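Wadora Help Desk
Ticket 129: Stitches pulling through the tissue before I can tie off
Status: Closed
Category: Practice tissue, storage and prep
Opened: Jun 2, 2022
Submitted from: Dudek Skills Room

Hi there! I set up the suturing practice at the Dudek Skills Room and I've been using your tissue blocks for a good while with no complaints, so please read this as a puzzled message and not an angry one. Over the past couple of weeks I've started getting stitches that tear out. I put the needle in on one side of the cut, bring it out the other, pull the thread through, start the knot, and somewhere in the first or second throw the edge just gives up and the thread comes up through the top like a wire through cheese. Then I've got a ragged little notch where my nice bite used to be and I have to move along and start again.

It doesn't happen every time, and I can't pin it on one batch. I can get a good row going and then lose the last stitch. Other times the very first one goes and the rest hold fine!

What I'm using:

Wadora practice tissue, the soft grade, vacuum packed
Busix braided thread, fine
Saline for wetting, in a spray bottle
A Condex cabinet fridge where everything lives between sessions

What I've already tried, in order:

Went a bit further back from the edge with the needle. Helped some. The stitches looked huge though, and the edges puckered up when I tied them, which isn't what I want people to be practicing.

Changed the needle for a new one straight out of the packet. No difference I could feel.

Pulled more slowly. This helped more than I expected, at least on the first half of a row.

Used a block from the bottom of the box in place of the top one. That one was lovely the whole way through, but the next from the same layer tore twice, so there goes that theory.

I haven't changed suppliers for anything, and the thread is the same one I've ordered all year.

Let me know what else you need from me. I've got a full day of practice coming up and I'd love to have this figured out before then.

Wadora Help Desk
Thanks for the detailed write-up. Could you tell us how long a block sits out between opening and first stitch, how you wet it and how often, and what temperature the fridge is set to? Also, how are you making the cut?

Update from me

Okay, answers, in your order.

Sitting out: longer than it should, probably. I open the packs while I'm getting the rest of the room ready and then somebody needs a glove size that's in the other closet, and so on. I never timed it until you asked. I timed it yesterday and it was 32 minutes from tearing the pack to the first needle pass. I was kind of shocked! In my head it was ten.

Wetting: spray bottle, a few squirts over the top when it starts to look dull. No schedule, I just do it when I notice. Now that I'm typing this I can see how that sounds.

Fridge: the Condex is set to 2 degrees Celsius. It has one of those little displays on the door and it's always said the same thing whenever I've looked. I keep the tissue on the lowest shelf, at the back, flat, with the boxes pushed right up against the rear wall because it's the only way I can get the door closed with everything else in there.

Cut: short and straight, fresh blade, one pass. I try to keep it shallow. People find a short cut less scary to start on and there's less to redo if it goes badly. The trouble with a neat cut is that the edges want to lie right back against each other, so it's hard to judge where your bite is going, and I think people end up closer to the edge than they mean to. I know I do.

The cut is in the first one below, and the thread is in the second.

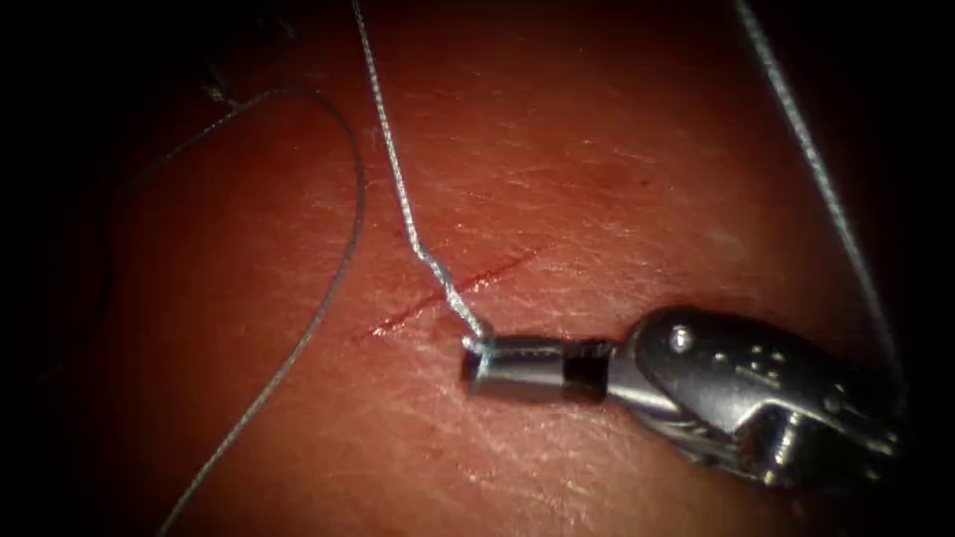
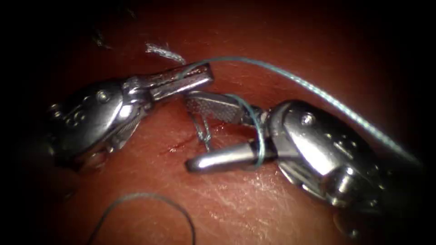 Wadora Help Desk writes that the rear wall is the first thing to change. Tissue pressed against the back of a cabinet fridge can sit well below the number on the door, and a block that has partly frozen and thawed will feel normal under a fingertip and still tear at the needle hole. Move the boxes forward so there's a hand's width of air behind them. Then, on the next block, please try the following before you change anything else:

1. Leave it sealed until the room is ready, and open it last.
2. Pour saline over it in a shallow tray and let it sit for five minutes. 350 ml is plenty for one block.
3. Blot the top lightly. It should still shine a little.
4. Make the cut, then ease the edges apart gently with a damp swab so you can see both sides.
5. Wet the thread before the first pass.

Number five is the one people skip, they add. A dry braid drags on the way through and saws at the hole, and the drag gets worse the longer the piece you're pulling. Cut it shorter than you think you need.

Update from me

Oh boy, the fridge. I pulled everything out last night and the box that had been jammed against the back had frost on the cardboard. Frost! With the door display still cheerfully telling me 2 degrees. I pressed on the packs and a couple of them had a stiff corner, so I've pulled those out and put a big X on them in marker. They'll do for people learning to hold a blade.

To make room I had to evict a whole shelf of gel packs that I'm fairly sure haven't been used since I took over the room. They're in a bag under the sink now. If anyone comes looking I'll point at the bag.

I put a cheap thermometer at the back and another at the front of the same shelf and left them overnight. The one at the back read lower, and the one at the front agreed with the door. So you were right, and I feel a bit silly for trusting the display.

Today I did your steps on a block from the front of the shelf, one that had never been anywhere near the wall as far as I can work out. Soak, blot, cut, swab, wet thread. I did a full row and lost none of them. The thread went through so much more smoothly, I could feel it right away. It used to sort of stutter on its way through and now it slides.

A couple of things I noticed that may help whoever reads this next:

The swab trick is great, but go easy. I pushed too hard on the second cut and stretched the end of it so it was longer than when I started. A light roll outward on each side is enough.

Blotting is fussier than it sounds. Too wet and the surface shines so much under the lamp that I lose the line of the cut completely. Too dry and I'm back where I began. I've settled on laying one sheet of gauze on top, no pressing, and lifting it straight off. Tilting the lamp a little to the side helps too, so the bright patch lands away from where I'm working.

Shorter thread: yes, fine, I give in. I've always cut it long because I hate running out halfway along a row, and all that happens is I spend ages hauling the tail through and it loops over on itself and I pick up the wrong bit. With a short piece I can see which end is which.

I've still got one question. I ran a block that had sat out for a while on purpose, no soak, but with wet thread and a short piece, just to see. It held better than I'd expected for the first few and then one tore near the end. Does soaking bring a dried one back, or is it done for once the top has gone dull?

Wadora Help Desk
It depends how far it's gone. If the top is dull but still gives under a finger, a longer soak, face down, will usually bring it back enough for practice. If it feels leathery or the edges of the block have started to curl, use it for something else. We wouldn't soak the same block a third time. As for the bite, have people mark a dot on each side of the cut with a surgical pen before they start. It takes the guessing out while they get used to the distance, and you can drop the dots later on.

Update from me

Tried face down. It worked on one and didn't on another, which had curled edges, so that matches what you said. The curly one went to the blade pile with the X packs.

The dots are a hit! I used a purple pen because it was the one in the drawer. It does bleed a bit if the surface is too damp, so dots go on after the gauze and before the cut. If you put them on after the cut the pen tip catches in it and drags the edge over.

Full practice day happened and I only had one tear-out reported to me. I went over and looked, and the bite was practically on top of the cut, well inside the dots, so I'm not sending you that one. The knots were a mixed bag but that's a different lesson and we'll be on knots through July.

I've taped your five steps inside the closet door next to the saline, with "FRIDGE: NOT AGAINST THE BACK WALL" written underneath in the biggest letters I could fit. I also added a line about opening the pack last, and underlined it for my own benefit.

Could you put a note about the rear wall on the storage sheet that comes in the box? The one I have only says "keep chilled" and gives the range. I'd have caught this much sooner. Also I'd like to reorder, the same soft grade as last time, but please hold delivery until I've measured that shelf again with the gel packs gone.

Happy for you to close this one. Thanks so much for your patience with all my questions!

Wadora Help Desk
Glad the rows are holding. We've passed the storage note along to the people who write the sheet. Your reorder is open and on hold under the same account; reply here with the shelf depth whenever you have it and we'll pick the carton size to suit. Closing the ticket.

Update from me

Shelf is deeper than I thought, so the flat cartons will fit the long way with the air gap behind them. Please send those, and go ahead and release the order.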